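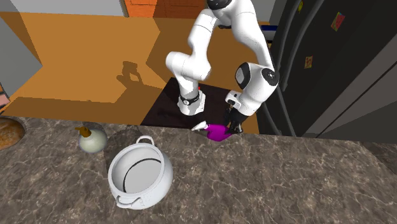 ## Trying out a kitchen arm before you let it near your kitchen

I've been playing with the Brostemer planner for most of December. You build a pretend kitchen on the screen, drop in their white arm and see what it can reach before you part with any money. The arm itself is 3669 pounds, so I was very happy to spend 37 on the planner first!

A few things I've picked up, in no special order:

- **Sort out the base first.** I put mine on a dark square platform just behind the marble worktop, a bit lower than the top. It leaves the whole counter free for chopping, but the arm then has to reach over the edge for everything -- try it both ways.
- **Start with something with a good grip.** My practice piece is the bright pink thing with the white spout. It's easy to spot against the dark platform, and I can tell straight away if I've lost it.
- **Leave a pan out.** Everybody tidies the worktop for a test and then wonders why real life is harder. I keep the white pot near the front, handles and all, and make the arm work round it.
- **Watch the fridge side.** Mine is big and black and takes up the whole right-hand side, magnets and everything. The elbow needs more room than you'd think (I moved the base three times). Measure your own fridge with the door open, too.
- **Save before you change the gripper.** I lost an evening's work that way. Jairo Chambi on the Brostemer help desk was lovely about it but couldn't get it back.

My grumbles? The cupboard sizes are fiddly to type in, and the shadows are so strong that I keep turning the lighting down. The Geromeck version is free, but it only gave me one worktop to choose from and I gave up on it quickly.

If you already have an arm, I'd skip the planner and use masking tape on the counter. If you're still saving up like me, it's worth the 37.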